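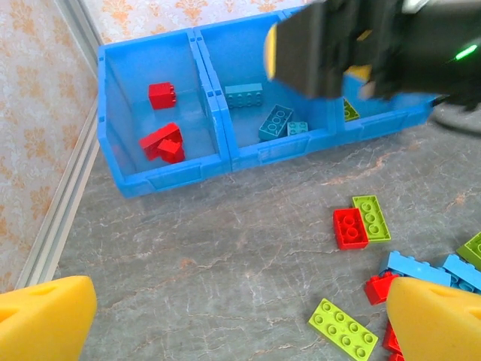
Traresham Integrity Pay Pilot
Progress report to the Kelavel Fund, second period
Prepared by Noeline Ngata, program lead

Where we are

The pilot set out to test a simple claim: if a town pays its permit clerks, inspectors and licensing staff more, they will stop taking money on the side. The Fund has heard this claim many times, from us among others. Eight months in, I can report that the raises have been paid on time and in full. I can't yet report that they have bought any honesty, and I would be wary of anyone who tells you they have.

The higher pay scale now covers 160 employees in Traresham. Ormsby, our comparison town, stays on the old scale, as agreed. Both town halls have kept to the terms so far, though the Ormsby clerks' union has asked twice why its members were picked to be the ones who get nothing. It is a fair question and I don't have an answer they like.

What the numbers say

Complaints about side payments went down in Traresham over the period. The mayor's office put out a press statement the same week we shared the draft figures, calling the drop proof of success. We had asked them to wait. I want the Fund to know that the statement was not cleared with us and that we don't stand behind it.

There are at least two other ways to read the drop. The complaint desk moved to the second floor of the annex in March and lost its evening hours. Fewer people walk up a flight of stairs to complain than walk past a window on the ground floor. Also, the public was told that clerks had been given a raise to make them honest. Some residents may have taken that as news that the problem was fixed. Others may have decided that a clerk with a better salary is a clerk with better friends, and kept quiet.

Our exit survey is a better source, and it is less cheerful. We collected 2,942 completed forms from people leaving the permit offices in the two towns. The share who said they were asked for "something extra" fell slightly in Traresham, and it fell slightly in Ormsby too, where nobody got a raise. The gap between the towns is small enough that I would not bet my own paycheck on it.

One change does look real. Waiting times for building permits in Traresham are shorter. Staff turnover has slowed and the desks are covered, so files move. That is worth having, but it is not what the grant was written to buy, and I would rather not see it slipped into the success column under another name.

Problems

Senior pay. The agreement said the raise would go to front-line staff first. In May the town council extended it to department heads and to its own members, using town money. It is legal. It has also made our job harder, as interviewers now get asked at the door whether they are from "the councillors' raise." Three people refused the survey for that reason and said so in strong terms.

Audits. We were promised 900 randomly chosen permit files for review. They arrived, but the list was drawn up by the same department whose work is being checked. Our auditor found long runs of files from one quiet branch office and very few from the market district, where most of the complaints come from. I have asked for a new draw, done by us from the full register. The deputy clerk says this is being considered. He said the same thing in April.

Survey work. Golville, the firm we hired for the interviews, did good work in Traresham and patchy work in Ormsby. One batch of forms there had the same handwriting throughout. We threw the batch out, it is not in the total given earlier, and Golville has agreed to redo it at its own cost.

Money

Spending is under budget, mainly because the second audit hasn't started. We are not asking to move those funds. If the new file draw is refused, I will recommend sending the audit portion back.

Next period

Get the full permit register or a written refusal, by the end of July.
Repeat the exit survey in both towns, with call-backs to one form in ten.
Ask the complaint desk to restore evening hours, and track what happens to the count.
Interview former employees. Those who left before the raise have less reason to flatter it.

A decision we need from the Fund

The mayor's office would like the pilot extended to the police and the tax office before the results are in. I advise against it. Please let me have the Fund's view in writing before the council takes up its budget, so that I have something to show them when they ask again.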